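Review: Vusow service kit for hand-held parallel grippers

I look after one hand-held gripper, a two-jaw unit with finger pads on a linkage, used for recording household handling tasks. It gets opened and closed all day on bedding, towels and clothes, and it needs regular attention at the pivots and the pads. Until June I did that with a drawer of mixed hex keys and a tube of grease. I replaced the drawer with the Vusow service kit, and this review covers what it has been like to use since then.

I paid for the kit myself, $369 before shipping.

What comes in the box

The kit arrives in a hard case with a foam insert. In the insert are a torque screwdriver with a bit set, a pin press with two tips, a set of feeler gauges, a pad scraper, a syringe of light grease, a bottle of low-strength threadlocker and a bag of spare fasteners. A folded sheet gives the torque values. There is also a pad alignment block, which looks like a plain piece of machined aluminum with a step cut in it. I thought it was filler when I first opened the case. I have used it more than anything else in there apart from the screwdriver.

The foam is cut tightly and holds everything well. The lid latches are stiff. The sheet is printed small, and I ended up copying the values onto a card and taping it inside the lid.

Pivot screws

Most of the wear on this type of gripper shows up at the main pivots. If they are too tight, the jaws drag and the operator squeezes harder to make up for it. If they are too loose, the pads can close out of line with each other, and thin cloth slides out sideways.

The torque screwdriver is the best part of the kit. It clicks clearly at the low end of its range, where my old one was mostly guesswork. The bits fit the screw heads without wobble. I back each pivot out, clean the thread, add a very small amount of threadlocker and bring it back up in two passes, moving the jaws by hand between passes. Doing both sides takes me under half an hour including cleanup.

The threadlocker bottle has a wide nozzle and puts out far too much. Use a toothpick. Any extra can creep into the joint, and then you are taking it apart again.

Link pins

The pin press does its job, with one complaint. The larger tip slips off the smaller pins unless the press is held dead square, and there is no guide to help you hold it that way. I scratched one link arm learning this. The smaller tip is much better behaved and I now use it for everything.

Spare pins are included, four of them. For the price I would have liked enough to do a gripper twice. Replacements are sold separately through Pirnmont, and they shipped mine in plain paper envelopes with no part number on them, so label yours when they arrive.

Finger pads

Changing pads used to be the job I put off. The old adhesive stays behind on the backing, and scraping it with a blade risks a gouge. The plastic scraper in the kit is slow but leaves no marks. A few drops of isopropyl alcohol help, left for a couple of minutes.

Once the backing is clean, the alignment block goes between the jaws and the new pads are pressed on against it. They come out level with each other on the first try, which I could never manage by eye. Leave the block in place overnight if you can. I do pad changes on Sunday for that reason.

The kit does not include pads. I use the Prata soft ones, which grip cotton well and collect lint badly. They need wiping down at the end of a session or the grip falls off.

Checking the work

The sheet recommends closing the jaws on a feeler gauge at the top and bottom of the pads and comparing the drag. It is a quick test and it catches gross errors. It does not tell you how the gripper will behave on cloth, so I follow it with a handling check on a real bed, using whatever is on it. I approach a fabric edge with the jaws open, close on a single layer, lift, let go, and repeat from the other side. I want the pads facing each other squarely with the jaws open, and no catch in the travel on the way in.

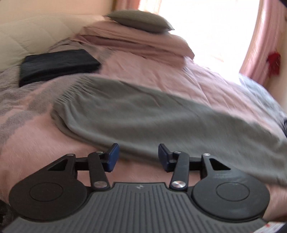 Service log

A paper logbook comes with the kit, along with a trial of the Rultum maintenance app. The logbook is fine. Each page has room for the date, the screws touched, the torque used and a line of notes, and the paper takes ballpoint without smearing.

I dropped the app after a week. It wants a photo for every entry and will not save without a connection. It also counts open and close cycles only if you type them in, and I had 432 written down from one morning's session before I found that the field resets when you switch screens. The paper log has no such trouble.

Grease

The syringe grease is light and clear. It stays where it is put and has not marked any fabric that I have noticed. Use less than the sheet suggests. A film on the pivot shoulder is plenty, and anything more picks up fluff from blankets. The cap on my syringe cracked early on and I keep the tip wrapped in tape.

Who should buy it

If you run several hand-held grippers, the kit will save enough time to justify the cost. With one gripper it is harder to defend. A decent torque screwdriver and a home-made alignment block would cover most of what I do each week, and the press could be improved with a simple guide sleeve.

I am keeping mine. The jaws have moved evenly since the first service, and I have stopped having to retighten the pivots in the middle of a session.

Good: torque screwdriver, alignment block, scraper, case
Bad: pin press tip, threadlocker nozzle, syringe cap, too few spare pins, app
Rating: 4 out of 5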